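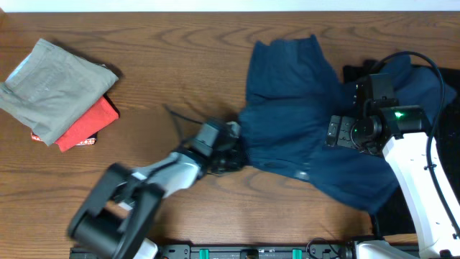 So, the budget! I said I'd have it done by May and I'm still moving numbers around (sorry, Nadirari folks). Laundry folding is the job I'm planning for, and two arms is where I've landed. Plindix quoted me 66 days on a second pair, Srisuk said 80, and neither price includes spare grippers or cables, grrr. I'd set aside 2 percent for spares and that was silly, so I'm bumping it way up. The table stays, I love that table. Next up is calling Rastside about shipping.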